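**FOR RELEASE IN OCTOBER — Promberg home build group puts its two-arm kitchen project out for anyone to copy**

Hi, I'm writing this release myself, so forgive the lack of polish! Our little group builds robots in a shared workshop in Promberg, and this month we're publishing the full plans for Irkel, our two-armed dish handling project. You get the parts list, the wiring notes and all 42 pages of the build log (yes, including the grumpy ones). The parts came to $1,549, and I kept every receipt.

Most of my evenings went into the fingers. A fork on a plate is a mean little problem — thin, shiny, and lying almost flat — and I wanted textured fingers that could close on one.

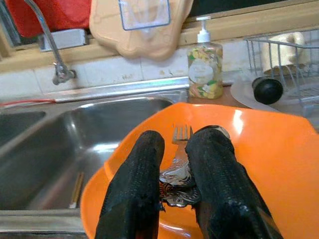

Analyn Lacson drew the first finger mounts, and I must have reprinted them until the workshop ran low on filament. The final files are in the release, along with the older ones in case somebody wants to see where we started. Blair Crichton did the cabling and would like everyone to know that slack matters.

We practice at a regular home sink with two basins and a wood-grain counter, using orange dishes. Each arm can take its own dish, so there's a lot of planning about who goes where.

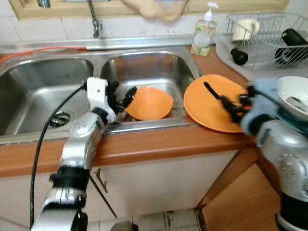

**Do I need a machine shop to build one?**

A 3D printer, a drill and a decent set of hex keys will cover it, and the notes say which parts we bought ready-made.

The bit I love most is both arms working on one bowl. Getting two grippers to agree on a single piece of plastic took us six weeks, and I'd happily do it again!

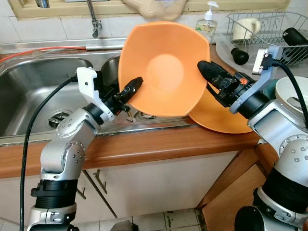

**Jocelyn Tolentino**
Build lead, Irkel project

Chaltu Alemayehu wrote the control software, and she's rewritten the setup guide so a first-timer can follow it. Please tell us where you get stuck. She reads every message, usually before breakfast, and she'd much rather fix a confusing page than answer the same thing over and over.

Plates are still our toughest subject, especially with one going into the basin and another on the counter.
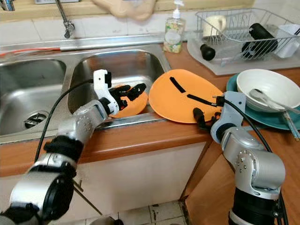

Next up is a softer grip setting and a tidier way to run the cables down the arms. Ingeborg Haberkorn is already sketching clips for that, and her drawings will go up with the rest when they're ready.

The plans are free to download and change. If you're in Promberg, the workshop door opens at 6 p.m. — ask for Jocelyn or Blair, and bring your own safety glasses.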